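Folding task: do we count a drop as a fail or a retry?

**trivodov_tape** wrote:

Okay so I've been going back and forth on this since we posted the task list. We've got 25 people signed up to do demos with the handheld grippers and the rules still don't say what happens when you lose the cloth halfway through. I say keep recording, pick it up again, and keep the whole thing. The policy is going to drop stuff too! It should see what picking it back up looks like.

Somebody asked what the job looks like from the demonstrator's side, so:
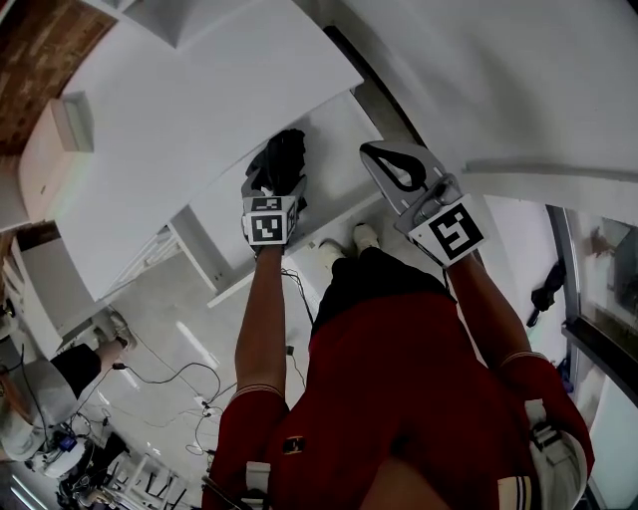 *Meltholm Student Robotics Club – Manipulation Team*

Left gripper has hold of the black fabric, right one is open. Please keep your marker cubes where the cameras can get them. I lost a whole afternoon in December to clips where my own sleeve was over the pattern and tracking just gave up.

**kekitz** wrote:

Hard disagree on the drops, sorry. We have 245 clips right now and I've watched way too many of them. When people drop the cloth they panic a little and scoop it with whichever finger is closer, and that's a terrible grasp to learn from. Toss it and start over. It takes you what, a minute?

**bjorklund_b** wrote:

A minute if you're good at it lol. My folds take forever. I'm more with trivodov, but could we tag them? Like a "recovery" folder, and then whoever trains can leave it out if they want.

Also that black thing is a pain. It bunches up into a lump and I can never find a corner. Can we start new people on the dish towel?

**kekitz** wrote:

Tagging I could live with, if the person recording does the tagging. I'm not doing it for everybody again.

And no, keep the black one in! If it only ever sees a nice flat towel we're going to get embarrassed at the Björklund Cup, they hand you a balled-up thing on purpose. (No relation to bjorklund_b, before anyone asks again.)

**softgrip5** wrote:

New here, I did my first 7 clips yesterday. Dumb question, are we supposed to use both hands the whole time? I kept parking the right one off to the side while I worked with the left.

**trivodov_tape** wrote:

Not dumb. Parking it is fine, just leave it open and over the table so it stays in view. Don't set it down in the middle of a clip, the tracking hates that.

For the drops, let's go with bjorklund's folder. Five recovery clips max per person, you tag your own. Kekitz, can you live with five?

**kekitz** wrote:

I'd have said two. But fine, five.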